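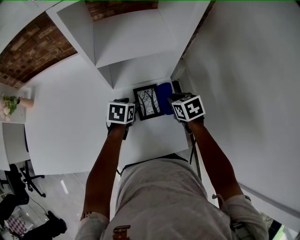 *The white desk at Lirkis, with the tree picture in its small black frame and the brick above the alcove.*

May, Musberg. I had come for furniture, or at least for the idea of furniture, which is cheaper and fits in the car. Lirkis opens its showroom and the studio floor upstairs to visitors for one afternoon each spring, and since my own workroom at home has been "nearly finished" for three years I thought I might pick up some tips from people who finish theirs.

The bus drops you by a roundabout. From there it is a 13-minute walk if you believe the leaflet, and I no longer do. The building used to make hosiery, which the town is proud of in a quiet way, and you go in past a table of name stickers and a bowl of boiled sweets with the good colours already gone.

### Downstairs

The ground floor is where they want you to spend money, so I will be brief. There were cabinets by a firm called Orance, beautifully made, with doors that close by themselves so slowly that I stood in front of one wondering whether I was supposed to leave. One of the sideboards was 2000 euros. I opened a drawer to see what you got for it and found another, smaller drawer.

Coffee was free. The cake was not, and was better than the coffee.

### Upstairs

The studio floor was the reason I had bought the train ticket, and I would go again for it. It has been done almost entirely in white: white desks, a great smooth expanse of white wall, and a boxy alcove of shelving set back with angled panels, the sort of thing that looks simple and has clearly ruined some joiner's month. Then, over the top of all this politeness, a curve of the old red-brown brick has been left bare. I am usually against exposed brick. It has been so thoroughly used by sandwich shops that it makes me hungry. In this room it earns its keep, as there is precious little else to stop your eye sliding off the walls and out of the window to the greenery.

The floor is light grey and the office chairs are black, on wheels. A brochure downstairs calls the whole scheme "Buenaventura", and I did try to see it, walking about with the word in my head, but it remained a pleasant white room in Musberg. I suspect the name was left over from a paint.

What I liked best was how little they had put out. On the desk was a black-and-white photograph of bare branches against a pale sky, in a small black frame, lying flat and a bit askew. I have a dozen frames at home, all upright, all dusty, all showing relatives squinting. It had not occurred to me that you could have one, lay it down and make it about trees. Beside it was something rounded and dark blue that looked soft, a pouch or a cushion, and I spent longer than I should admit trying to decide which. Too small to sit on, in my view, but I have been wrong about cushions before.

The second table had a potted plant on its far edge, green leaves and pale pink flowers, next to a tan cylindrical vase. I have since tried the same arrangement on my own windowsill with a geranium and a tall jar. It looks like a geranium and a tall jar.

One complaint, and I make it with some satisfaction. There was a faint white cable running across the floor near a chair. All that money spent on alcoves, and they have the same trouble I have. I use a rug for mine - it hides the cable and trips you up in its place.

### The talk

At three o'clock there was a short talk on storage, for which 19 of us squeezed on to a bench. The argument was that you should keep on a desk only what you will touch before lunch. It seemed sound until the man next to me asked where everything else goes, and we were shown back downstairs to the Orance cabinets. I thought this was rather well done.

There was also a handout on working heights. According to this my desk at home is right for a child or for somebody kneeling, which explains a good deal about my shoulders.

### If you go

Get there early. Over 60 people had signed the visitors' book by the time I left, and the stairs are narrow enough that you get to know whoever is coming down. The lift exists but was full of chairs. Wear something pale if you want to feel you belong, or something loud if you would like your friends to be able to find you.

The last bus back to the station leaves before the talk has quite ended, if questions run on, and they do. I missed it and walked, with a tote bag holding three brochures, a sample of white laminate the size of a biscuit and a slice of the cake in a napkin. The sample is on my desk now, next to the geranium's saucer. I have not touched it before lunch once, so by rights it should go in a drawer, but the drawers are full.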